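Search this site Search Enter keyword Go

Vivcombe opens shared laundry and folding room at Ullwood building

21st January
By Birthe Sveinbjörnsson
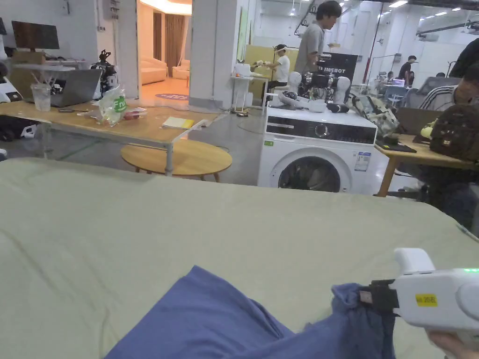
A blue cloth on the pale green folding surface at Ullwood, with the front-loading washing machine behind.

Vivcombe has opened a shared laundry and folding room on the ground floor of its Ullwood building. The room is open to tenants of all units and replaces the pay-per-load service that the company ended in July.

The main change from the old service is the folding area. A large padded surface in pale green has been set at the working side of the room, wide enough for a garment to be spread out flat before it is folded. The old laundry had a narrow shelf above the machines, and tenants had complained that larger items such as bed sheets and long coats could not be handled on it.

A white front-loading washing machine stands on the far side of the folding surface. It has a round door with a dark glass window, and the controls are set in a dark strip on the front panel. Loads are limited to everyday clothing and household linen. Rugs, pet bedding and anything soiled with oil or paint are not accepted.

The laundry shares its floor with desks and work tables that were already in use by tenants. These include a long light wooden table on a metal frame, with a low round coffee table beneath it. A doorway connects the area with the lounge, where there are two beige sofas and a round purple rug. Vivcombe said the lounge would keep its present layout and that laundry was not to be sorted or left there.

The fitting-out was carried out by Jayawardena, which also handled the water supply and drain work. The existing drain line ran along the opposite wall and had to be extended by about 30 feet to reach the machine. A new shutoff valve was put in at the same time, together with a floor-level leak sensor that closes the supply when it detects water. The electrical work was limited to one new circuit.

Booking is done through Floster, the system already used for the building's meeting rooms. A slot covers one wash and the folding time that follows it. Tenants may hold up to 2 slots a week. A slot that is not taken up within 20 minutes of its start is released and offered to the next person on the list. Items left on the folding surface after a slot has ended will be moved to a numbered bin and kept at the front desk.

Detergent is not supplied. Liquid detergent may be used at the dose given on the bottle for a standard load; powder is not allowed under the current rules. The cover on the folding surface is to be wiped down with a damp cloth after use. Hot irons and steamers may not be placed on it. Ironing remains available in the utility room on the second floor.

Vivcombe put the cost of the plumbing inspection and permit at $700, with the remaining work charged to the building's regular maintenance budget. Tenant fees will not change during the current lease year. Charges for the following year, including any separate rate for laundry use, are to be set out in the next service notice.

Contact the newsroom | Copyright Ullwood Building News. All rights reserved. | Back to top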